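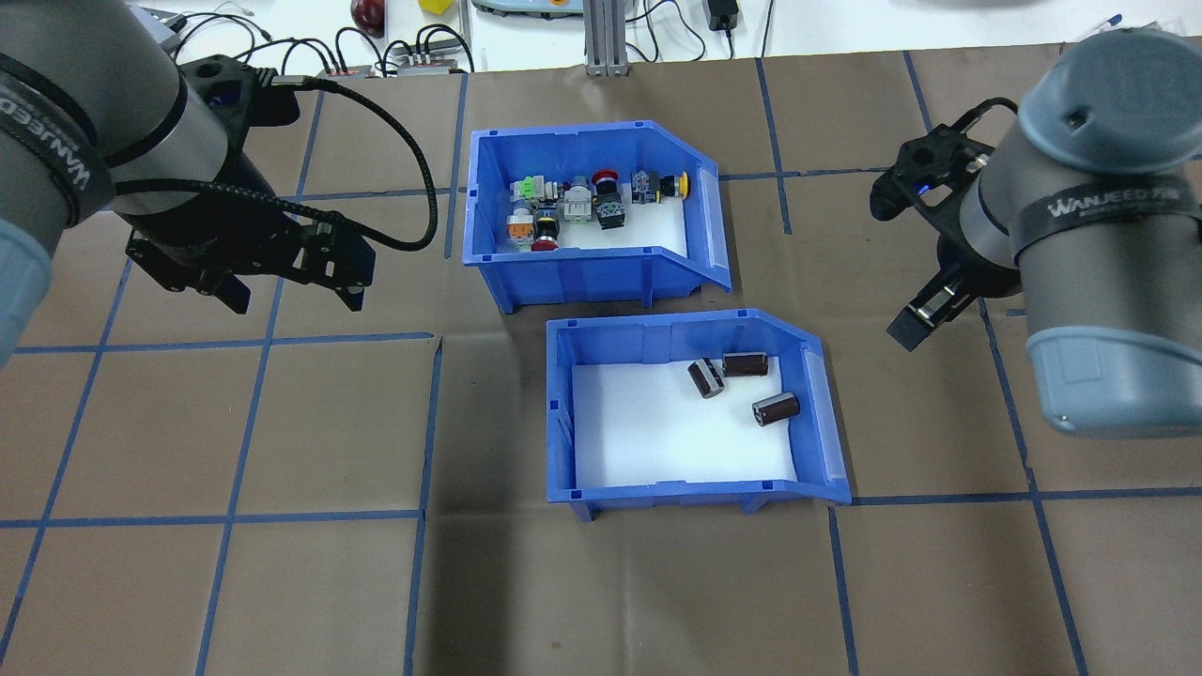 Grestel: setup and upkeep notes for the two-arm bench

Grestel is our bench cell at Hukness for picking switches, buttons and capacitors out of blue bins. This folder holds the recordings made on it, the calibration files that go with them and, the part I'm keenest on, everything we know about keeping the cell in good order. If you only want the data, skip to "What's in the folder". If you're going to run the bench, please read the lot. It's a lovely machine to work with once it's set up properly, and a misery for an afternoon if it isn't.

Maintained by Marisol Huanca. Arm and gripper work by Vaughn Brannigan and Elibariki Mosoti. Labelling by Flor Bermúdez.

Version of January 22, 2022

The cell at a glance

Two arms face each other across a table covered in brown kraft paper. The paper is ruled into squares with blue tape, and each arm carries a black two-finger gripper with a small camera close behind the fingers. A third camera looks at the whole table. The bins are blue plastic with a sloping open front and a white liner.

We call the upper bin A and the lower bin B, as seen from the table camera. A has the push-button parts: mushroom-head stops, plain push buttons and assorted switch blocks. B has the capacitors. Keep it that way round, because the labels assume it.

Arm bases are set 900 mm apart, centre to centre. Measure at the base plates with a steel rule, not at the upper joints, which wander by a few millimetres depending on the pose you left them in.

Before you power up

Check the cable loop on each gripper first. It should swing free in a wide arc and come back to the wrist without touching the fingers. If it has crept round the wrist, rotate the wrist back by hand with the power off. Pulling the cable straight with the arm live is how we lost our first connector.

Clear the fingers. Tape fluff and paper dust love to gather there! A dry brush is enough.

Look along the paper for lifted tape. Creases and shadows are fine, and the tracking copes with slightly wavy lines surprisingly well. A loose end that can catch a finger isn't fine. Press it down or replace the strip.

Keep the white table behind the cell for cables, power adapters and whatever else needs a home. Small things may live there for weeks without harming anyone as long as nothing crosses on to the kraft paper.

Start-up

1. Power the arms, left then right, and wait for both to report ready in Wurden (our control program).
2. Run home_slow. Never home at full speed with bins on the table.
3. Open and close each gripper without a part. Listen as well as look. A healthy pair of fingers closes with one soft click.
4. Start the cameras and check that all the views are live and named correctly. Swapped wrist views are the commonest fault we have.
5. Run touch_grid. Each arm visits a set of tape crossings and stops just above the paper. If it's off to the same side every time, redo the base calibration. If it's off in a different direction each time, something is loose, and you should go straight to the repair section.

Setting the approach to bin A

This took us longest and I'm very pleased with where it's ended up. The crowded half of bin A puts parts close to one another, so a finger that comes down at the wrong angle pushes the neighbours before it reaches the thing you asked for. Mushroom heads are the hardest. The cap is wide, the body behind it is narrower, and a grip on the rim tends to roll.

Jhosep Rengifo's answer was to stop treating it as a straight drop. The gripper now comes in over the bin wall, pauses while the wrist view settles, and closes on the cap or the body depending on which way the button is lying. 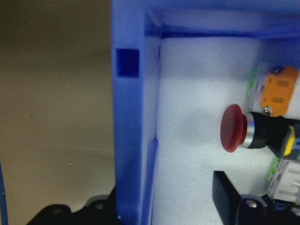
The pause can be short, but don't set it to nothing. We tried that in the first week and the position estimate was still catching up as the fingers began to close. The setting is settle_ms in approach_a.cfg, and 100 has suited us well. Go higher if you've changed the lights.

There's a separate clearance value for the wall. It is measured from the top edge of the plastic, so if you move to a different bin, measure again. Don't use the liner as your reference. A liner can ride up in a corner and you'll have taught the arm a height that won't be true tomorrow.

Chrome collars are a nuisance for depth readings. Where a collar is the nearest thing to the fingers, we ignore depth and work from the outline of the cap. Set use_outline to yes for every red mushroom head.

Looking after the grippers

Wipe the fingers at the end of each session and go round the bolts at the end of each week. Finger-tight plus a small nip is what you want on the finger bolts. The holes in the base will take more force than the parts around them enjoy, so use the short key and leave the long one in the drawer.

Camera brackets need the same attention. A bracket that has shifted gives itself away in the wrist view well before you can feel any play with your hand. Bring the gripper down next to a bin wall, with some of the tape grid in view, and compare against the saved reference in calib/wall_check. The wall should stand at the same lean and the gripper base should take up the same strip along the bottom of the picture. If either has changed, tighten the bracket and run the hand-eye routine again. Please don't correct it in software. We've done that, twice, and both times it hid a bolt on its way out.

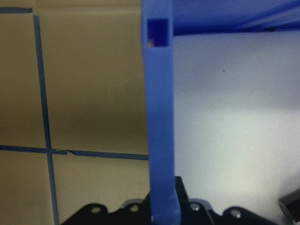
Repairs we've had to make

Gripper won't close fully. Brush out the slide first. If that does nothing, take off the fingers and run the slide empty. Free when empty means the fingers are out of line. Stiff when empty means the slide wants cleaning and a very thin film of grease.

Wrist view drops out when the arm turns. Every time so far it's been the plug at the wrist. Reseat it, leave more slack in the loop, and repeat the turn slowly in both directions.

Arm misses the grid crossings by varying amounts. Check base plate bolts, then finger bolts, then bracket. Elibariki does them in that order and it has saved him a lot of dismantling.

Bin slides when touched. Clean the underside and the paper beneath it. If the paper has gone shiny, lay a fresh sheet and tape the grid again, which means recalibrating both arms.

What's in the folder

recordings/ has 174 sessions, with all camera views and joint positions
calib/ has base, hand-eye and wall_check files, by session
config/ has approach_a.cfg, approach_b.cfg and the start-up scripts
labels/ has part type, bin and outcome for each attempt
repairs.txt is the running log, oldest entry first

Known problems

In 31 of the sessions the two wrist views are swapped. They're marked swap=1 in the labels and are otherwise perfectly good. Sessions made before the settle pause was added carry pause=0. Capacitor attempts are far fewer than button attempts, so don't read too much into a comparison between bins.

The loader comes from our older Arango project and still prints that name when it starts. It's harmless, and a fix is on Vaughn's list for the end of January.

Corrections and additions are very welcome, especially to repairs.txt. Put your initials on each entry and say which arm you mean.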